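**MEDIA RELEASE — June**

**Hemach completes stationery return trial across Iltville offices**

ILTVILLE — Office supplies wholesaler Hemach has completed a seven-month trial of its Clatonora return program, under which used binders, desk organisers and document trays are collected from client workplaces, graded and reissued. Across 12 participating offices, 2,687 items were received at the company's Iltville depot.

The trial covered local government, legal and accounting workplaces. Each office was issued with a labelled return crate and a collection schedule aligned with its existing stationery deliveries. No separate vehicle movements were required.

## Grading and reissue

Returned items are assessed against the Shi schedule, a three-tier grading method developed in-house by Hemach materials manager Guoqing Jin. Grade A items are cleaned and reissued without repair. Grade B items require replacement of a component, most commonly a lever arch mechanism, a spine label holder or a rubber foot. Grade C items are dismantled, with metal and board fractions sorted for recycling.

"Ring alignment is the main determinant of grade for binders," Mr Jin said. "A gap at the closing point catches paper, and a binder with that fault cannot go back into service until the mechanism is changed. Cover wear is recorded but does not by itself move an item down a grade."

Desk organisers were graded on joint integrity and base flatness. The schedule was revised once during the trial, after depot staff found that the original flatness tolerance excluded items with no functional defect — the revised tolerance was applied retrospectively to 114 organisers held in quarantine.

## Client requirements

Participating offices were asked to remove all paper records before placing binders in a crate. Binders found to contain documents were sealed, logged and sent back to the originating office unopened beyond the initial check. This procedure will remain in place.

Candela Ibarra, client services lead at Hemach, said colour matching was the most frequent request from records staff.

"Many offices file by spine colour, so a reissued red binder has to go to a client that uses red," Ms Ibarra said. "We now hold reissue stock by colour and spine width, and the order form has been changed to suit."

Mugs, books and other personal items are outside the scope of the program and should not be placed in return crates.
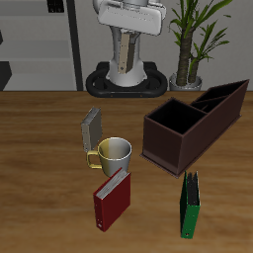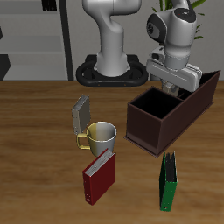 ## Next stage

The program will open to all Hemach account holders in the Iltville delivery area from August. Existing participants do not need to re-register. New participants will receive a crate, a label set and a one-page copy of the grading schedule with their first order.

Pricing for reissued stock will be published with the spring catalogue. Grade A and Grade B items will be sold under a single product code.

## Media contact

Desmond Ridgeway
Communications, Hemach
Clatonora program office, Iltville

Enquiries received before 3 pm will be answered the same business day.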